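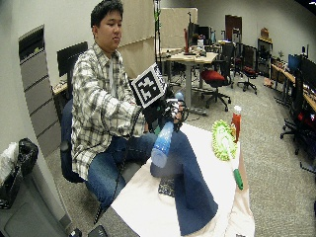

Le laboratoire Trilach ouvre ses portes une fois par an, un jeudi de décembre, et j'y suis allé pour voir de près la ceinture vibrante dont j'avais parlé ici au printemps. L'accueil se fait au rez-de-chaussée, on signe un registre et on attend dans le couloir que le groupe soit complet. Nous étions surtout des gens du métier, avec quelques étudiants en ergonomie et une orthoptiste. Sur l'image : un jeune homme en chemise à carreaux, assis sur une chaise de bureau bleu foncé, un gant noir à capteurs à la main droite, et dans ce gant un vaporisateur en plastique bleu translucide. Je m'attendais à des objets plus savants. La ceinture, elle, se trouve au deuxième étage, salle 211, et c'est là que j'ai passé le plus clair de l'après-midi.

Le principe est connu. Une ceinture en tissu élastique porte une série de petits moteurs, et celui qui vibre indique la direction à prendre. Le public visé est celui des personnes malvoyantes qui se déplacent seules dans un grand bâtiment : hôpital, gare, administration. Dehors, le téléphone et la canne font déjà beaucoup. À l'intérieur, le signal satellite ne passe plus et les plans d'étage sont rarement à jour.

Nazma Sarkar dirige l'équipe depuis quatre ans. Elle a commencé par les échecs, ce que j'ai apprécié. La première version s'appelait Piva et vibrait en continu. Au bout de dix minutes, les porteurs ne sentaient plus rien. La peau s'habitue, comme à une montre. La deuxième version n'émettait qu'aux changements de direction, et cette fois les gens s'arrêtaient dans les lignes droites en croyant l'appareil en panne. La version actuelle envoie une impulsion brève à intervalle régulier, plus une impulsion longue avant chaque virage.

« On a passé plus de temps sur le silence entre deux vibrations que sur le choix des moteurs », nous a dit Nazma Sarkar.

La localisation repose sur des balises posées au plafond, fournies par Kuipers. Elles sont réparties tous les six mètres dans le couloir d'essai, et leur pile doit être remplacée à la main. Quelqu'un a demandé qui s'en chargerait dans un hôpital de dix étages. Ivan Antoniuk, l'ingénieur qui s'occupe de cette partie, a répondu que la question n'était pas réglée. Il travaille sur une balise alimentée par le circuit d'éclairage, mais il faut alors l'accord du gestionnaire du bâtiment et le passage d'un électricien, et le prix n'est plus le même.

Nous avons pu essayer. On m'a serré la ceinture par-dessus la chemise, pull relevé, et on m'a mis un masque de sommeil sur les yeux. Le parcours fait 30 mètres, avec trois virages et une porte battante. J'ai manqué le premier virage, pris les deux autres correctement et heurté la porte avec l'épaule. La ceinture ne détecte pas les obstacles, elle ne connaît que l'itinéraire. L'équipe le répète à chaque visiteur et demande que l'on garde la canne. Sans elle, je marchais les mains en avant, à très petits pas.

Deux remarques après l'essai. Les vibrations dans le dos sont nettement moins lisibles que celles du ventre. J'ai confondu « demi-tour » et « légèrement à droite en arrière » à chaque fois. Ensuite, la boucle est trop petite pour être réglée avec des gants d'hiver. Antoniuk a noté le deuxième point. Le premier, il le connaissait déjà.

La salle voisine présente les essais d'endurance. Les ceintures y sont tendues sur des mannequins de couture et pliées par un bras à manivelle motorisé, 1000 cycles par série. Ce qui casse en premier, c'est la jonction entre le fil conducteur et la carte, presque jamais le moteur. L'équipe a essayé la couture, le rivet et la colle, et revient à une couture doublée, plus longue à faire. Le tissu supporte le lavage à 30 degrés, carte retirée. J'ai demandé combien de porteurs pensaient vraiment à la retirer. Pas de chiffre pour l'instant.

Dernière étape, la question de l'argent. Ellwood, qui finance une partie des prototypes, envisage une petite série à 1690 euros la ceinture, balises non comprises. C'est élevé pour un particulier. Nazma Sarkar préférerait un prêt à l'accueil du bâtiment, sur le modèle des audioguides, et une discussion est ouverte avec un centre hospitalier dont elle n'a pas donné le nom. Reste l'hygiène : une ceinture qui passe d'une personne à l'autre plusieurs fois par jour ne peut pas être lavée à chaque fois. Une housse jetable est à l'étude.

La visite s'est terminée à 17 h 30 avec un café au rez-de-chaussée. Côté pratique, l'entrée est gratuite, l'inscription se fait en ligne et les groupes sont vite pleins. L'ascenseur donne directement sur le couloir du deuxième. Le parking est petit, mieux vaut venir en tram. Je retournerai voir l'équipe quand les balises sur secteur seront posées.

Commentaires (3)

Rostyslav Pavliuk
Merci pour le compte rendu. J'étais dans le groupe du matin et j'ai eu le même problème avec les vibrations dans le dos. Est-ce que vous savez si la ceinture existe en plusieurs largeurs ? Sur moi elle remontait.

Aivar Grigaitė
Je suis malvoyant et 1690 euros, c'est non. En prêt dans une gare, je l'essaierais volontiers, à condition qu'on ne doive pas la réserver deux jours avant.

Lev Kushnir
Petite question sur les balises : tous les six mètres aussi dans les halls, ou seulement dans les couloirs ? Dans un hall un peu large, la précision doit chuter.

Ce site utilise des cookies pour mesurer son audience. Accepter | Refuser | En savoir plus

Contact | Mentions légales | Tous droits réservés | Haut de page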